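The Kendmont Gear

The gear came back to the bench at Irnari with a tag wired through the bore. The tag said Hollusia pump, second shaft, noise under load. It was signed by Ottmar Sauerland, who signed everything, including the tea list.

I cut the wire and put the gear on the scale, then on the plate. It was a spur gear, steel, straight teeth, thick for its diameter. Service limit was 3,000 hours. The running log gave a lower figure, but the log had a gap in October when the Kendmont site lost its clerk, and the hours for those weeks had been filled in afterwards in one pen.

Sauerland wanted an answer by the end of the shift. The question was simple. If the gear was worn, the pump had been run past its limit and Kendmont would pay. If the gear was sound, the noise came from somewhere else, most likely the bearing we had fitted ourselves, and we would pay.

"Start with the bore," he said.

I started with the bore. I cleaned it with spirit and a lint-free cloth and put the gauge in at three depths, then turned the gear a quarter and did it again. The readings agreed to within the error of the gauge. The chamfer had no burr. I wrote this down.

"And the teeth?"

"After the bore."

He went and stood by the window. He had trained me, years before, on the old Pan machines, and he had taught me to measure in order and say nothing until the sheet was full. He did not like having it done to him.

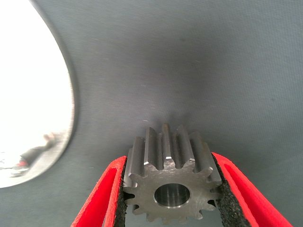

The gear during inspection, bore and upper teeth.

I took the teeth in sequence from a chalk mark. For each one I looked at the flank under the lamp, ran the micrometer across it, and entered the figure. A worn tooth goes hollow below the pitch line and leaves a step you can catch with a fingernail. I tried each with the gauge first and the fingernail second.

At tooth 7 I stopped and went back to tooth one. The figures were too good. A gear with even half those hours on it shows something: a polish band, a little loss at the tips. These flanks were smooth all the way along. On the front face I could still follow the curved marks left by the tool when it was turned.

"This gear has hardly run," I said.

Sauerland came over and read the sheet. He read it from the top, with his finger on the line.

"It has the right number of teeth," he said.

"Yes."

"And the right bore."

"Yes. It fits the shaft. I don't think it was ever on it for long."

He picked up the tag and turned it over. On the back, in smaller writing, was a stores number. It was not a Kendmont number. It was one of ours, from the rack by the door, issue 50 of the old series. I fetched the stores book. The entry was dated Nov 21, 2021, one gear, spur, spare, drawn for Hollusia. The signature was his.

"I sent them a spare," he said. "When we did the bearing. They must have fitted it."

"Then where is the one they took off?"

He did not answer at once. He put the tag in his top pocket, took it out again and laid it on the sheet, square to the edge.

"Write down what you measured," he said.

I wrote down what I had measured. Under remarks I put: component within tolerance, not the original part, original not received. I left the cause of the noise blank. He read that too, and signed it, and went to telephone Kendmont.

I oiled the gear, wrapped it in waxed paper and put it on the shelf with the sheet folded under it. Through the partition I could hear him asking somebody to go and look in the scrap bin — yes, now, he would wait.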